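Stododness ST Series Folding Work Table

Sold by Skurside Supply
Series: ST
Finish: white, matte
Availability: ships from the Vustgate warehouse

Overview

The ST is a folding table for break rooms, classrooms, stockrooms and rented halls. The top is a single molded panel on a steel underframe. The legs fold flat against the underside and lock in both positions. No tools are needed to open or close the table, and there are no loose parts to store.

The series replaces the earlier SL tables. The leg lock is new. The old spring pin has been dropped in favor of a sliding collar, which can be worked with one hand and does not pinch. Legs from the SL will not fit the ST frame.

Specifications

Length: 175 cm
Width: 76 cm
Height, open: 74 cm
Thickness, folded: 10 cm
Load rating, evenly spread: 171 kg
Top: molded polyethylene
Frame and legs: powder-coated steel tube
Feet: non-marking rubber caps, replaceable
Fold cycles tested: 3000

The load rating applies with all legs locked and the table on a level floor. Do not apply the full load at one end. The table is not rated for standing or sitting on.

Surface

The top is white throughout, with no printed layer or laminate to lift. It resists tea, coffee, cola and most water-based inks. Solvent markers and turmeric will stain if left overnight. Hot pans should go on a trivet — the top begins to soften well below oven temperature. 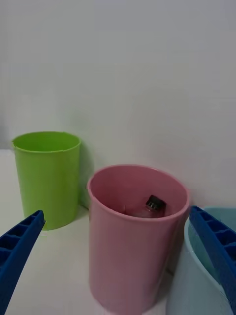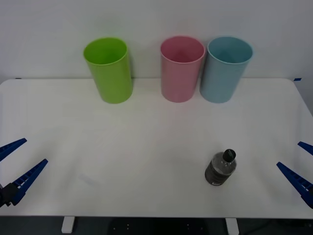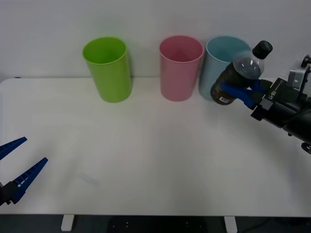
Plastic cups, including one in pink; the second and third views show the white tabletop against a wall.

Cleaning

Wipe with warm water and dish soap. Rinse and dry with a soft cloth. For marks that remain, use a paste of baking soda and water, leave it for five minutes, then wipe off. Do not use steel wool, scouring powder or acetone. Bleach diluted to kitchen strength is safe for the top but should be kept off the frame.

Opening and storage

1. Lay the table on its side with the legs facing you.
2. Swing each leg out until the brace is straight.
3. Slide the collar over the joint until it clicks.
4. With two people, turn the table upright.

To fold, reverse the steps. Store flat or on edge. Stacks stored flat should not exceed ten tables. Tables kept in an unheated building should be brought indoors the night before use, as the collars stiffen in the cold.

Accessories

Sadowski wall bracket — holds one folded table on edge; fixings for masonry included.
Sadowski cart — carries a stack of folded tables upright; two locking casters.
Foot caps — set of four.
Leg extenders — raise the top to standing height. The load rating is halved with extenders fitted.

Delivery

Single tables ship in a carton with corner guards. Orders of six or more ship on a pallet and need a ground-floor delivery point. Check the corners before signing. Damage must be reported by the end of the next working day, with the carton label number.

Orders placed before noon leave the warehouse the same day. There is no dispatch on Saturday.

Warranty

Frame and leg locks: five years. Top: two years against cracking and warping in indoor use. Foot caps are a wear part and are not covered.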